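4.2 Laying out the sorting grid

Small finds from a single trench arrive at the sorting table all mixed together, and how they are spread out matters far more than we expected when we began at Zokcombe!

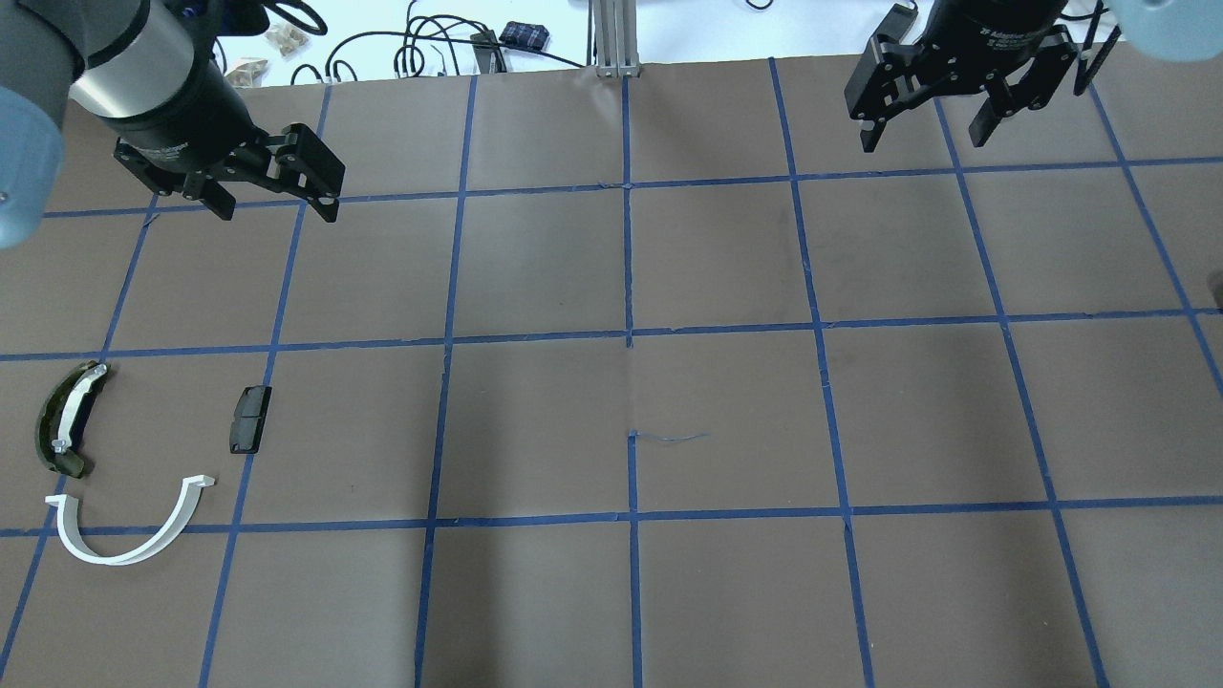

Figure 6. Brown paper work surface divided into cells with blue painter's tape.

Pranab Sultana, commenting on an early draft, objected that a grid tempts sorters to fill every cell evenly, so that rare types get padded out with doubtful pieces. We took this seriously (it is a wonderful point, and it sent us straight back to the November trays). Of the 552 sherds sorted at Zokcombe, 55 had been placed with a type they did not match, and most of those sat in the smallest groups.

The Stemden material was therefore sorted with no target for any cell. Sorters could leave cells blank, and a piece that fit nowhere went into a tray of its own to be looked at again the next morning. The 206 rim sherds were a pleasure to work with under this rule. Two rim forms that we had been lumping together for years came apart almost at once, one with a flat lip and one with a shallow groove just inside it. The grooved form also turns up at Mwakalinga, in the upper fill only, and we return to it in Section 5.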